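The wallpaper has opinions

Regular readers will remember that in April we asked what you wanted on the walls round the packing table. We had 28 replies, which is more than we got about the parking. Most of you said "something plain". The tree design won anyway, on the strength of Beca Penry having already ordered it.

So we now have three walls of pale pink, each with its own brown tree, and leaves on them that no botanist would sign for. Some are checked, some have roses on. There are butterflies too. The pattern is sold by Goltora under the name Narnard, which sounds like a cough mixture, and it cost us £230 including the paste we didn't need. Beca says it is cheerful. I have been looking at it for a fortnight and would go as far as "busy".

The marbled table top stays, having been bought to go with a scheme we didn't choose. It is beige and gets on with everybody.

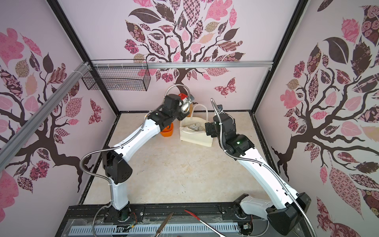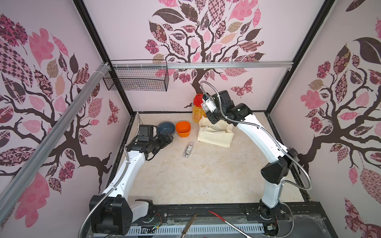
Three walls, three trees: the new pink surround at the packing table. The tote bag and the orange bowl are in the second picture.

A word on things left on the table, now that they have something to clash with. The orange bowl is staying, despite a note in the suggestions box calling it "a bit much" (have you seen the walls?). The grey-blue one beside it may be the only restful object in the room and I would ask you not to borrow it. Jars go back with their lids on. Canvas bags should be folded and put away, and I include my own in that.

The black wire basket on the rail is for labels and odd bits of packaging. It is not for apple cores, Illum leaflets or gloves without partners. Anything found in there on a Friday goes to lost property, where it can join the other 268 items and the umbrella from Mousavi that three people have denied owning.

There is part of a roll of the Narnard left over. If you have a cupboard you don't much like, see Beca. Butterflies can't be guaranteed on every length, and she won't be cutting round them.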